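Ticket: Stock import from Plotow stops part way, Mornar reports "Completed"
Status: Open (reopened by customer)
Product: Mornar Inventory, CSV import
Account: Wistlow
Opened: March 20, 2021

Original report

We sell storage and small home goods. Stock levels live in Plotow, and every night we export them to a CSV file and import that into Mornar. The file has 2,139 rows. Mornar reads it, shows a green check mark and the word Completed, and updates the first 600 items. Everything below that keeps the old stock number.

There is no error. The import log has a single line saying the job finished. I would not have noticed at all if a customer hadn't ordered a drawer unit we sold out of in December.

Before anyone sends me the help page: I have read it. I cleared the browser cache, tried a second browser and logged out and in again. I don't see how a browser cache could matter for a job that runs on your server, but I did it so we can skip that round.
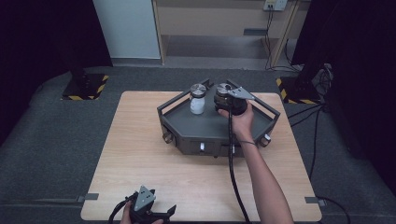 The file itself looks fine to me. It opens in a spreadsheet program with every row present, the header names match your template, and there are no blank lines. It is saved as UTF-8. I ran the import 5 times with the same file and got the same result each time.

First reply from Mornar support

Thank you for contacting us. Imports can be affected by special characters in product or supplier names. We can see that your file contains the supplier name Başaran. Please replace the ş with a plain s and try again.

Customer update

Done, under protest. The first Başaran item is on row 212, and that row imports correctly with the right stock number and the name spelled properly. If the letter were the trouble, I would expect it to show up there and not hundreds of rows later. Still, I changed every one of them and ran it again.

Same result. It stopped after the same row. I have put the name back the way the supplier spells it, and I would like it to stay that way.

I also tried two things you didn't ask for:

Sorted the file by SKU in reverse, so that a different set of products came first. The import updated the new top part of the file and left the rest alone.

Cut the file down to the first 400 rows. Every row went in.

To me that rules out a bad row. Something is cutting the job short by position or by time — I can't tell which from my side, and your log doesn't say.
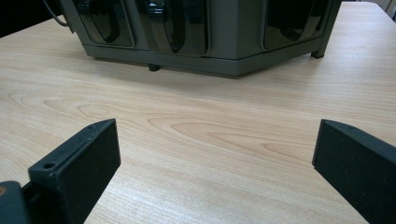

Mornar support wrote back that there is no row limit on the Wistlow plan and that the import service was running normally. They did mention a time limit of 30 seconds per job, but said a job that reaches it is always marked Failed, and suggested the export from Plotow may be incomplete.

Customer update

The export is complete. I attached it to this ticket, so anyone can scroll to the bottom and look.

I'm not convinced about the time limit either. You say a job that hits it is always marked Failed. Has somebody checked that, or is it what the manual says? My full import shows a start time and an end time exactly 30 seconds apart, on all of the runs I have a record of. The short file finished well under that. It could be a coincidence, but I'd want to see your server log before I believed it.

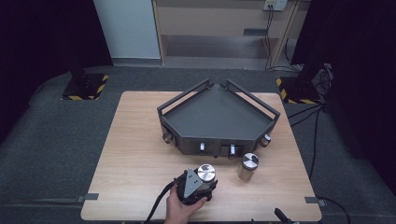
For now I split the export into pieces of 400 rows and import them one after another. It works, and it takes up most of my first coffee. I don't accept it as a fix, so please don't close the ticket with "workaround provided," as happened yesterday.

What I'm still asking for:

1. The server log for any one of the full runs.
2. A straight answer on whether a job that runs out of time can be marked Completed.
3. An error message when rows are skipped, with the row numbers.

Mornar support

Ticket reopened and passed to the import team. Server log requested. Next update will be posted here.

Customer update

Thanks. I'll leave the full file attached and keep importing in pieces until I hear back. The Plotow column order hasn't changed, in case that comes up next.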